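Sprechnotizen: Warum ich wieder Briefe schreibe
Abendvortrag in der Stadtbücherei Preltow, März 2023

(Wasser hinstellen. Uhr ablegen. Langsam anfangen!)

Guten Abend zusammen, schön, dass so viele gekommen sind, trotz des Regens und trotz des Themas. Ich rede heute übers Briefeschreiben, und zwar über das ganz normale Briefeschreiben mit Papier, Umschlag und Marke. Keine Kalligrafie, keine Siegel - wer wegen des Siegellacks da ist, den muss ich leider enttäuschen, ich habe mir damit einmal die Tischdecke ruiniert und es danach gelassen.

Angefangen hat das bei mir mit einer Schachtel. Meine Tante Jeanie Paterson hat mir ihre Korrespondenz hinterlassen, 652 Briefe, ich habe sie an einem verregneten Wochenende auf dem Teppich sortiert. Die meisten stammen von ihrer Freundin Beathag MacLeish, und die beiden haben sich über so ziemlich alles geschrieben: Zahnärzte, Rhabarber, die Scheidung der Nachbarn, noch mal Rhabarber. Weltbewegend ist das alles nicht. Aber ich habe drei Tage lang gelesen und die Wäsche nicht gemacht.

(Hier kurz Pause. Wer hat selbst so eine Schachtel? Hände heben lassen.)

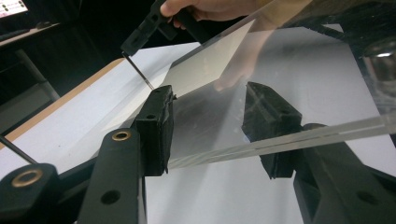 Gregor Pollock

So, weiter mit der Frage, die mir am häufigsten gestellt wird: Was schreibt man denn da überhaupt rein? Die Leute sitzen vor dem Blatt und denken, es müsste etwas passiert sein. Beathag hat ihrer Freundin einmal vier Seiten über einen Bus geschrieben, der nicht kam! Vier Seiten! Und man will beim Lesen wirklich wissen, ob er noch kommt. (Er kam nicht, sie ist gelaufen, und unterwegs hat sie einen Mann getroffen, der ihr ein Huhn verkaufen wollte.)

Mein Rat also: mit dem anfangen, was gerade vor dem Fenster los ist. Bei mir ist das meistens der Kater von gegenüber, der auf dem Autodach sitzt. Danach geht es fast von allein. Und bitte nicht mit der Entschuldigung anfangen, dass man so lange nicht geschrieben hat. Das macht jeder, ich auch, und die erste halbe Seite ist damit verschenkt.

(Den Busbrief vorlesen, nur den zweiten Absatz. Brille!)

Jetzt zum Praktischen. Papier: Ich nehme Kultano, den einfachen Block, liniert. Das feine Bütten liegt seit Jahren in der Schublade, weil ich mich nicht traue, darauf einen Fehler zu machen. Stift: egal, solange er nicht schmiert. Als Linkshänder kann ich davon ein Lied singen, mein Handballen ist nach jedem Brief blau.

Beim Durchstreichen bin ich großzügig. Jeanie hat ganze Sätze durchgestrichen und daneben geschrieben: Das stimmt so nicht, ich war nur wütend. Wunderbar, oder? In einer E-Mail wäre der Satz einfach weg gewesen, und keiner hätte von der Wut erfahren.

Tempo: Ich brauche für einen Brief einen Abend. Manche schreiben in Etappen, das geht auch sehr gut. Meine Brieffreundin Kenna Niven in Movthorpe schreibt eine Woche lang an einem Brief und setzt jedes Mal die Uhrzeit dazu, da wandert man richtig mit durch ihre Tage. Um sieben ist sie müde, um halb elf ist sie plötzlich hellwach und erklärt mir Kommunalpolitik.

(Falls die Zeit knapp wird: Kommunalpolitik weglassen.)

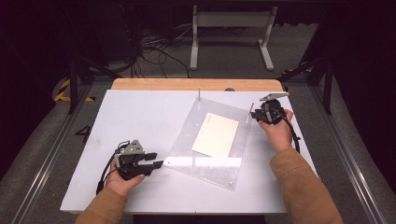
Und dann kommt natürlich das Warten, und darüber wollte ich eigentlich am meisten reden. Wir sind das ja überhaupt nicht mehr gewohnt. Ich habe im September einen langen Brief an meinen alten Schulfreund Alistair Dunbar geschickt und bin danach jeden Mittag zum Kasten gelaufen wie ein verliebter Fünfzehnjähriger. Nichts. Wochenlang nichts. Ich war beleidigt, dann besorgt, dann wieder beleidigt. Irgendwann kam eine Postkarte mit einem einzigen Satz: Brief folgt. Der Brief ist bis heute nicht gefolgt - aber die Postkarte hängt am Kühlschrank, und ich freue mich jeden Morgen darüber.

Bei Jeanie und Beathag lagen manchmal Monate dazwischen. Sie haben dann gar nicht erst versucht, alles aufzuholen. Sie haben auf irgendeine Kleinigkeit aus dem letzten Brief geantwortet und den Rest liegen lassen. Das habe ich übernommen. Ich lese den alten Brief noch einmal durch, streiche mir mit Bleistift eine Stelle an, und auf die antworte ich.

Noch ein Wort zum Aufheben, danach hatte Frau Ibrahim von der Bücherei vorhin gefragt. Meine Briefe liegen in Schuhkartons, nach Absender geordnet, und innerhalb des Kartons einfach so, wie sie gekommen sind. Umschläge hebe ich mit auf, schon wegen der Stempel. Büroklammern raus, die rosten. Und wer eigene Briefe kopiert, bevor er sie abschickt: kann man machen, ich finde es ein bisschen unheimlich. Ich möchte gar nicht so genau wissen, was ich vor zehn Jahren über meine Heizung geschrieben habe.

(Jetzt die Blöcke austeilen. Pro Tisch einen, Stifte liegen hinten am Fenster.)

Wir machen gleich 5 Minuten Schreibzeit, ganz ohne Vorlesen hinterher, versprochen. Denken Sie an jemanden, dem Sie schon lange nicht mehr geschrieben haben, und fangen Sie mit dem Fenster an. Wer keine Adresse weiß, schreibt trotzdem, die findet sich später. Fragen bitte danach, und Marken habe ich vorne in der Blechdose, da darf sich jeder eine nehmen.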